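3. 정정 문구의 위치와 건강 관련 주장에 대한 신뢰

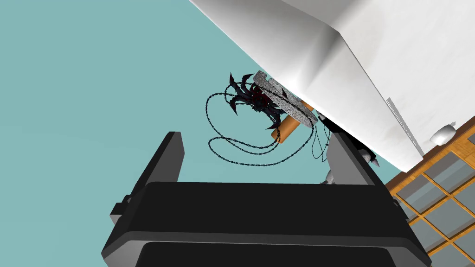
그림 2. 렌더링 화면의 한 장면. 청록색 배경과 흰색 물체.

3.1. 문제의 설정

앞 장에서 우리는 예방접종에 관한 잘못된 주장이 어떤 경로로 퍼지는지를 정리하였다. 이 장에서는 그 다음 단계의 문제를 다룬다. 즉, 주장이 이미 퍼진 뒤에 사실 확인 기사가 나왔을 때, 그 기사 안에서 정정 문구가 어디에 놓이는가에 따라 독자의 판단이 달라지는가 하는 문제이다. 이 문제는 작은 편집상의 문제처럼 보일 수 있다. 그러나 지역 보건소의 담당자나 학교의 보건 교사가 학부모에게 안내문을 보낼 때 매번 만나는 문제이기도 하다.

기존의 논의에서는 크게 두 가지 의견이 있었다. 첫째 의견은 잘못된 주장을 먼저 소개하고 그 뒤에 정정을 두어야 한다는 것이다. 독자가 무엇에 대한 정정인지를 먼저 알아야 정정을 이해할 수 있다는 이유에서이다. 둘째 의견은 사실을 먼저 쓰고 잘못된 주장은 되도록 짧게, 뒤에 한 번만 언급해야 한다는 것이다. 같은 주장을 여러 번 읽으면 그 주장이 익숙해지고, 익숙한 것은 사실처럼 느껴질 수 있다는 걱정이 그 배경에 있다. 본 연구는 이 두 의견 중에서 어느 쪽이 항상 옳다고 미리 가정하지 않았다. 우리는 독자가 기사를 읽는 조건에 따라 결과가 다를 것이라고 예상하였다.

여기서 말하는 조건이란 주로 독자가 기사를 끝까지 읽는가 하는 점이다. 휴대전화로 기사를 읽는 사람은 제목과 첫 문단만 보고 화면을 닫는 일이 많다. 이 경우 정정 문구가 셋째 문단에 있으면 독자에게 남는 것은 잘못된 주장뿐이다. 이러한 독자에 대해서는 정정이 없는 기사와 정정이 늦게 나오는 기사 사이에 실제의 차이가 적을 것으로 생각된다.

3.2. 자료와 참가자

본 조사에는 100명이 참가하였다. 참가자는 모두 성인이고, 지역 도서관의 게시판과 Kiltton의 주민 소식지를 통하여 모집하였다. 의료 기관에서 근무하는 사람과 언론사에서 근무하는 사람은 모집 단계에서 제외하였다. 이 기준은 엄격한 것이었으나, 은퇴한 의료인을 제외할 것인지에 대하여는 연구진 사이에 의견이 달랐다. 결국 은퇴한 사람은 포함하기로 하였고, 그 사실을 별도의 항목으로 기록하였다.

읽기 자료는 홍역 예방접종, 계절 독감 예방접종의 두 가지 주제로 만들었다. 각 주제에 대하여 우리는 소셜 미디어에서 볼 수 있는 형식의 짧은 주장문을 작성하고, 그 주장문을 검토하는 기사를 썼다. 주장문은 실제로 유통된 글을 그대로 옮긴 것이 아니며, 흔히 쓰이는 표현 방식만을 따랐다. 예를 들어 "당국이 드디어 인정했다"와 같은 제목, 보고서의 한 문장만을 잘라서 인용하는 방법, 출처를 쓰지 않고 전문가라고만 부르는 방법 등이 그것이다.

기사는 주제마다 두 종류를 준비하였다. 한 종류는 정정 문구를 첫 문단에 두었고(이하 "앞 배치"), 다른 한 종류는 주장의 내용과 확산 과정을 설명한 다음 마지막 문단에 두었다(이하 "뒤 배치"). 문장의 수와 어휘의 난이도는 가능한 한 같게 맞추었다. 다만 뒤 배치 기사에서는 문단의 연결을 위하여 접속 표현을 조금 더 사용하지 않을 수 없었다. 이 차이가 결과에 영향을 주었을 가능성은 완전히 배제할 수 없다.

자료의 초고는 Kolbrún Hallgrímsson이 작성하였고, Eyvindur Nørgaard가 의학적인 내용을 검토하였다. 검토의 과정에서 가장 많이 수정된 부분은 부작용에 관한 서술이었다. 처음의 원고에는 "부작용은 없다"는 표현이 있었는데, 이것은 정확한 말이 아니다. 예방접종 뒤에 접종 부위가 아프거나 열이 나는 일은 흔히 있고, 드물게는 진료가 필요한 반응도 있다. 그래서 우리는 흔한 반응과 드문 반응을 나누어 쓰고, 접종하지 않았을 때의 위험도 같은 문단 안에서 설명하는 것으로 고쳤다. 우리의 생각으로는, 정정하는 글이 지나치게 단정적이면 독자는 자신의 경험과 맞지 않는 부분을 발견하고 글 전체를 의심하게 된다.

3.3. 절차

참가자는 Broso에서 제공한 읽기용 화면에서 기사를 읽었다. 읽는 시간에는 제한을 두지 않았으며, 참가자는 원하면 언제든지 다음 단계로 넘어갈 수 있었다. 이것은 실제의 읽기 상황과 비슷하게 하기 위한 것이다. 기사를 읽은 후 참가자는 주장문이 어느 정도 정확하다고 생각하는지를 표시하고, 그렇게 판단한 이유를 자유롭게 적었다. 같은 질문을 3월에 다시 한 번 하였다. 두 번째의 질문에서는 기사를 다시 보여 주지 않았다.

자유 응답은 2명의 평가자가 서로의 결과를 보지 않고 분류하였다. 분류의 항목은 "기사의 근거를 언급함", "개인의 경험을 언급함", "출처에 대한 신뢰 또는 불신을 언급함", "기타"로 정하였다. 평가자의 의견이 다른 경우에는 논의를 통하여 하나의 항목을 결정하였다. 논의를 하여도 결정할 수 없는 응답은 "기타"에 넣었다.

3.4. 결과

기사를 읽은 직후의 판단에서는 두 배치의 차이가 크지 않았다. 기사를 끝까지 읽은 참가자는 70명이었고, 이 집단에서는 정정 문구가 앞에 있든 뒤에 있든 주장문을 부정확하다고 보는 쪽으로 응답이 모였다. 반면에 중간에서 읽기를 그만둔 참가자들에게서는 배치에 따른 차이가 뚜렷하게 나타났다. 앞 배치의 기사를 읽은 사람은 끝까지 읽지 않아도 주장문의 문제점을 대체로 알고 있었으나, 뒤 배치의 기사를 읽은 사람 중에는 기사가 주장을 지지한다고 이해한 경우도 있었다. 한 참가자는 이유를 적는 칸에 "기사에도 그렇게 나와 있다"고 썼다. 그 기사는 물론 그렇게 말하지 않았다.

두 번째의 질문에서는 결과가 조금 더 복잡하였다. 끝까지 읽은 참가자들 사이에서도 뒤 배치의 경우에 응답이 중간값 쪽으로 이동하는 경향이 있었다. 자유 응답을 보면, 이들은 정정의 결론은 기억하지만 그 근거는 기억하지 못하는 때가 많았다. 근거를 잊은 사람은 "그런 말이 있었는데 틀렸다고 들은 것 같다"와 같은 약한 표현을 사용하였다. 홍역을 주제로 한 기사보다 독감을 주제로 한 기사에서 이러한 표현이 더 많이 나왔다. 독감에 대하여는 개인의 경험을 언급한 응답도 많았는데, 접종을 하고도 감기에 걸렸다는 내용이 대부분이었다. 독감과 일반 감기를 구별하지 않는 응답이 이 안에 섞여 있으므로 해석에 주의가 필요하다.

3.5. 논의

위의 결과는 정정 문구를 앞에 두는 것이 유리하다는 의견을 부분적으로 지지한다. 부분적이라고 쓰는 것은, 끝까지 읽는 독자에게는 직후의 판단에서 그 이점이 작았기 때문이다. 따라서 긴 보고서를 읽는 전문적인 독자와 짧은 안내문을 읽는 일반 독자를 같은 원칙으로 다루는 것은 적당하지 않을 수 있다.

Bech의 보건 안내문을 검토한 우리의 예비 작업에서도 비슷한 점이 보였다. 이 안내문들은 내용이 정확하였으나, 첫 줄에 잘못된 소문을 의문문의 형식으로 옮겨 놓은 것이 많았다. "예방접종이 병을 일으킨다?"와 같은 제목이 그러하다. 의문문은 주장이 아니지만, 제목만 읽는 사람에게는 주장과 비슷하게 작용할 수 있다. 우리는 이러한 제목을 평서문으로 된 사실로 바꾸는 것을 권한다.

본 연구에는 몇 가지의 한계가 있다. 참가자가 한 지역에 모여 있고, 도서관을 이용하는 사람은 일반 인구보다 글을 읽는 데 익숙할 가능성이 있다. 또 기사의 출처를 표시하지 않았으므로, 독자가 신뢰하는 매체의 기사와 그렇지 않은 매체의 기사를 비교할 수 없었다. 판단의 변화가 실제 접종의 결정으로 이어지는지도 이 조사로는 알 수 없다. 출처의 표시에 관한 문제는 Rivo에서 진행한 후속 조사의 자료를 가지고 4장에서 다룬다.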